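Bruvville, a story game from Favik
Review of the second edition box

I bought Bruvville in August, when my family was visiting and we needed something to play in the evenings. It is a story game for two to five people, set in a frontier town with a saloon, a livery stable and a great many secrets. Everyone takes one character and plays through the events of a single bad week in the town. The box says from age eight. In our house the youngest player was nine and the oldest was past seventy, and both of them managed.

What you get in the box: 16 character cards, 47 event cards, a cloth map of the town, a small bag of tokens and a rule book of 30 pages. There is also an envelope marked with a skull, which you should not open until the rules tell you. My nephew opened it on the first evening. The game still works if this happens, but one surprise is lost.

The characters are the best part. Each card has a drawing on one side and a short life story on the other, and the stories have been written by somebody with a good ear. I am fond of the travelling dentist, who is afraid of blood and hides it with long speeches. There is a schoolteacher who cheats at cards and a sheriff who would prefer to be a baker. They are a little silly, but each one has a real wish and a real worry, and this gives even a shy player something to say. My mother does not like to perform in front of people. She played the owner of the general store three evenings in a row and refused to lend anybody money, and she was very good at it.

A turn goes like this. You draw an event, you read it aloud, and the player whose character is named must decide what to do. The others may help or make trouble by paying tokens. If the group cannot agree what happens, you turn over the next event card and look at the colour of the small horseshoe in the corner. Blue is good luck, red is bad luck. The horseshoe is too small! In lamplight I could not tell one colour from the other, and we had several arguments for this reason only.
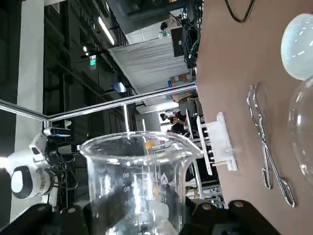
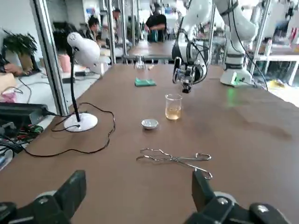
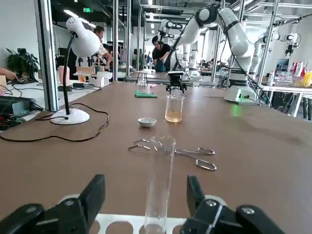 The rule book is the weak point. I read English every day at work and I am patient with instructions, but I had to read the section about debts four times. It uses the word "settle" with two meanings on one page, once for paying what you owe and once for coming to live in the town. A learner of English will be lost there. The index at the back sends you to page 21 for duels and the duels are on page 24. I wrote the correct page in pencil.

I must also mention the length. The box promises 30 minutes. Our first game took most of the evening, and our quickest one so far was a bit over an hour. I did not mind it, as the talking is the reason to play, but if you plan to start after dinner with small children, please begin early or stop on the third day of the story. The map has a little space where you can leave the tokens overnight.

The quality of the parts is mixed. The cloth map is lovely and can be ironed from the back. The character cards are thick and have a matt surface. The event cards are thinner, and ours already have soft corners after one month of playing. I have put them in sleeves, and with the sleeves on they do not fit in the box tray any more, so I took the tray out and use two rubber bands.

There is an expansion called Clonow, which adds a mining camp across the river and a family of rivals named Halilović, who arrive with their own event cards. I have played it only once. The rivals are well written and I liked the grandmother especially, but with two players there is too much to remember and we kept forgetting whose turn it was. I would wait with it until you know the first box well.

Would I buy Bruvville again? Yes, for the characters. I would give it four stars out of five, and the missing star is for the debts and the horseshoes. People who want to win something will probably be disappointed, as the points at the end feel like they were added late. We stopped counting them after the second game. My nephew has asked for the dentist next time, and I have told him that the dentist is mine.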